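4. Recording Demonstrations

This section covers the recording of demonstration episodes for the PC disassembly and assembly tasks. Complete Section 3 (arm homing and recorder login) before you begin. Task definitions are kept in the Drusturau task sheet. Do not edit the sheet during a session.

4.1 Preparing the cell

1. Lay the computer case on the slotted table with the open side facing up.
2. Set the fixture tray beside the case.
3. Place the processor in its holder on the tray, lid up.
4. Open the retention frame on the CPU socket.
5. Move the arm to the start pose listed in the task sheet. The fingers must point down and clear the drive cages.
6. Check that the arm cable has enough slack to reach the far corner of the case.
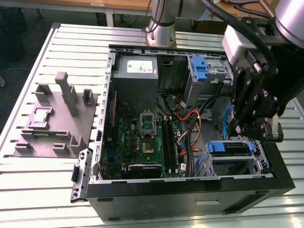

Note: Shift the case by up to 30 mm between episodes, in any direction. A model trained on a single case position will not cope with small changes in placement. Enter the shift in the Zumberg log before pressing Record.

CAUTION: Disconnect the case from mains power and wait 2 minutes before any part is touched. Keep hands out of the cell while the arm is enabled.

4.2 Recording an episode

1. On the Clorov recorder, select the task and enter your operator code.
2. Press Record. Wait for the tone.
3. Guide the arm to the part at a steady speed. Do not stop above the part to correct the grip – approach again from the start pose if the fingers are not lined up.
4. Close the gripper until the part is held. Do not squeeze plastic brackets further than needed, as the fingers can mark them.
5. Carry out the motion given in the task sheet.
6. Open the gripper, back away in a straight line and press Stop.
7. Mark the episode as Good, Recovered or Failed.
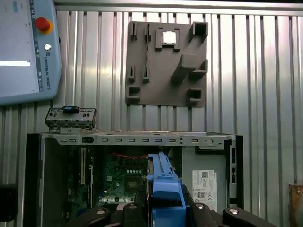 Failed episodes are kept. They are used to train the success detector and must carry the correct mark. An episode in which the part slipped and was picked up again is Recovered, even when the final position is correct.

If the arm enters a protective stop, end the episode and mark it Failed. Clear the stop on the teach pendant, return to the start pose and begin a new episode. Do not continue in the same file.

4.3 Checking the wrist view

1. Open the last episode in the Fakhoury viewer.
2. Step through the wrist video at half speed.
3. Confirm that the fingertips stay in view from the first image to the last.
4. Confirm that the target part is visible before the gripper closes on it.
5. Repeat the check after every 7 episodes, and after any change of fingers. 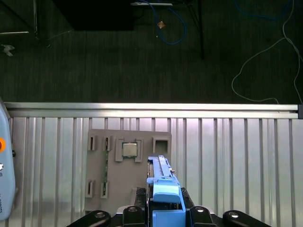
Part positions on the tray must also match the task sheet at the start of each episode. Compare the wrist view with the sheet one holder at a time. In the layout with the processor in the raised holder and the green circuit-board strip on the left side of the plate, the square receptacle at the upper right corner is empty. Parts hidden by the gripper cannot be confirmed from this view – use the fixed camera for the lower part of the tray.

4.4 Ending a session

A full session is 114 episodes. Shorter sessions may be uploaded, but the log must state why recording ended early.

1. Return the arm to the home pose and disable it.
2. Upload the session and wait for the checksum to match.
3. Return loose parts to the tray.
4. Send layout changes to Ziad Rawashdeh before the next session. Changes received after noon on Tuesday go into the following week's task sheet.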